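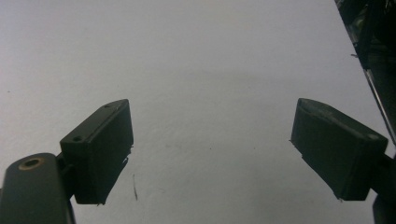
Email invoice fraud doesn't make for exciting movie scenes, and I'll admit I drove over to Nonerthorpe expecting a pretty dry afternoon. Angharad Rees has run security for Vass, a mid-sized freight broker, since before they had anyone else to call IT, and last year somebody spent 5 weeks reading the accounts payable mail over her shoulder. I asked her what it looked like from her desk while it was going on. "Like nothing," she said. I wrote that down and then looked up at a pale gray-white surface, smooth and matte and without a mark on it, and thought, well, yeah, like that. No alarms, no locked files, no ransom note with a skull on it. Just mail coming and going.

The way in was a login page. One of the accounts people got a message from a carrier they'd worked with for years, opened a shared document link, and typed in a password. "It was a good page," Angharad told me. "I've shown it to people who do this for a living and half of them would have signed in. And the email really did come from the carrier, because the carrier had been broken into first. So all the stuff we train people on, check the sender, look for bad spelling, none of that would've helped."

They did have multi-factor turned on, by the way! I asked, because everybody asks. The fake page passed the code along to the real one and kept the session cookie, so whoever was on the other end could walk around as that user without ever being prompted again. After that they set up three mailbox rules. One forwarded anything with the word "remittance" in it. The other two moved replies from certain carriers into the RSS folder, and when did you last look in your RSS folder?

"I check rules now every single morning," she said. "I have coffee and I check rules. It's a small script, it's ugly, I wrote it in an hour. I could have written it five years ago."

The money part was slower than I figured it would be. The attackers read. They learned who approved what, and that Huw Nicholas, the controller, signs off his emails with just an H when he's in a hurry. Then in August they sent 12 invoices with changed bank details, all of them for real loads at the right amounts. Nine got kicked back because the payment system flagged the new account numbers. The other three were paid.

Huw joined us for this bit (he brought his own chair in from the hall) and he was a lot more cheerful about it than I would be. "I approved two of those," he said. "I had a PDF, I had a load number, I had a thread going back weeks with people I knew in it. Some of that thread was even true." He found out when a carrier called to ask where their money was. He put them on hold and walked down the hall to Angharad's office, and he says he remembers the hold music better than anything else from that day.

I wanted to know what she did first. She killed every session for the whole finance group, then reset passwords, then went looking for rules. "In that order," she said. "If you reset the password and leave the session alive, you've told them you're on to them and you've left them inside." Then came the logs, and here they got lucky. The default plan they'd been on kept very little, but the winter before she had pushed to get mail logs copied over to Pustinia, the archive box they host out at the Ulluncombe warehouse, and held there for 365 days. Without it she couldn't have said when the first login happened or what was read.

"It was a fight to get the disk space," she said. Huw laughed and said the fight had been with him.

The bank clawed back one of the payments. The other two are gone, and neither of them would give me a dollar figure, though Huw did say it was "a nice truck."

So what's different now? Finance signs in with hardware keys, which don't hand anything over to a fake page. Session lifetimes are shorter, and people complain about that. And any change to bank details gets a phone call, to a number already on file, made by a person who didn't receive the request. The carriers grumbled at first. Now a few of them do it too.

I asked Angharad if the employee who clicked still works there. She gave me a look. "Of course. She's the one who makes the phone calls — and she's caught two since."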